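Courses > Robot Software > Unit 2 > Notes: From Policy Output to Hand Motion

These notes go with the pick-and-place lab. Please read them before you open the Kemance planner, and keep your logs from last time handy.

The part I love most about this unit is how small the task is. One plate, one yellow object, one arm – and you need nearly every idea from the course to get it right! Perception gives you a pose for the object and a pose for the plate. The planner turns those into a path for the wrist. The hand controller then runs its own loop, with its own timing, and the two have to agree about when a grasp is finished.

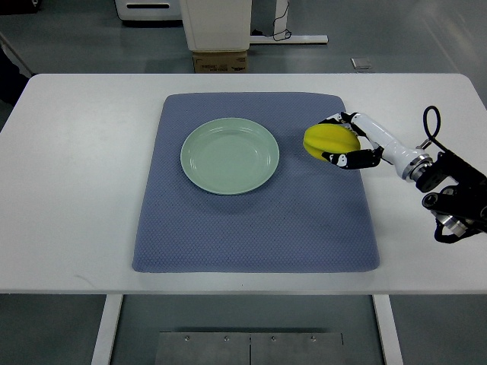 Why does the hand get its own controller? The fingers need much faster feedback than the arm path does, so we let the arm planner send a goal and leave the finger loop to close on it.

In our setup the arm planner updates at 19 Hz and the finger loop at 123 Hz. They share one clock. If you stamp messages with local time instead, your logs will drift apart and you will spend an evening hunting a bug that lives in the tooling (I've done it, and I did learn a lot about clocks).

Now for release. Your state machine should go: above plate, open, retreat, check. The check step asks perception for a fresh object pose and compares it with the plate center. Don't reuse the pose from before the grasp. It's stale the moment the fingers close.
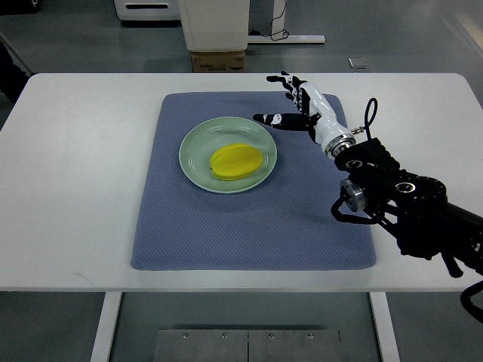
Tibor Kocsis wrote back on the draft of these notes that he would put the check before the retreat as well, as a bad release is cheaper to fix while the wrist is still close. Fair point, and a lovely one to test. Try both orders and compare your 40 logged runs.

Approach direction matters too. A path that is fine for the wrist can still bring the thumb down across the object, so include the whole hand in your collision model and plot the thumb tip separately.
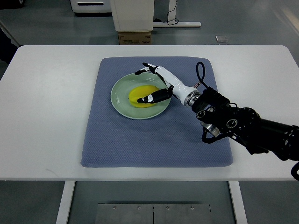 Fig. 3. Hand over the plate, thumb across the yellow fruit.

For the write-up, hand in the state diagram, one plot of wrist and thumb tip, and a paragraph on your worst run. Send questions to Graciela Riquelme.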